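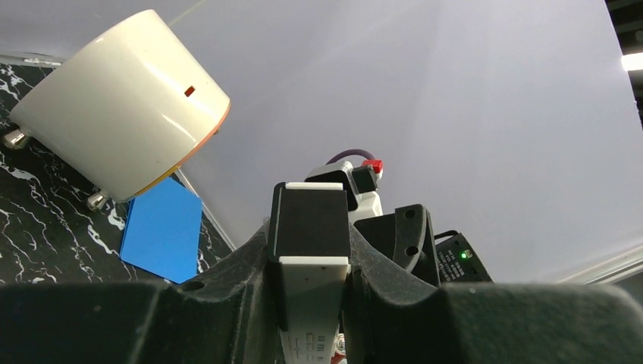 Wiping down a dark countertop

We bought the black counter when we moved to Niltow, having seen it in a showroom where no one had ever made toast. Every crumb is now a public event.

Dry first, always. A soft brush or an old T-shirt gets the grit off, and grit is what scratches. Then warm water with two drops of dish soap. Two. Murray Campbell next door uses a good squirt and has been buffing out streaks since August.

Dry it right away with a second cloth, going one direction. Circles look industrious and leave circles.

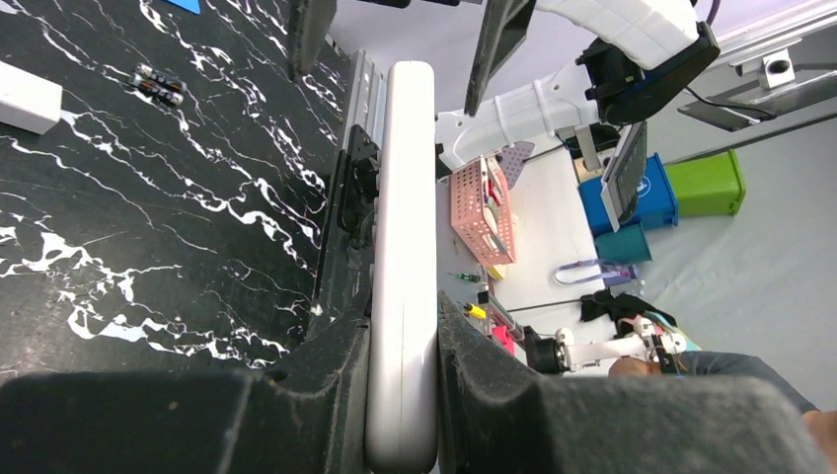 White veins on a black top. They hide flour nicely and coffee not at all.

Skip vinegar if your top is real stone, as acid can dull the finish. If you have no idea what yours is, stick with soap.

For dried-on jam, lay a warm damp cloth over it for a few minutes and go find something else to do. Scrape what's left with an old plastic card. Mine is from a gym, and it has never worked harder.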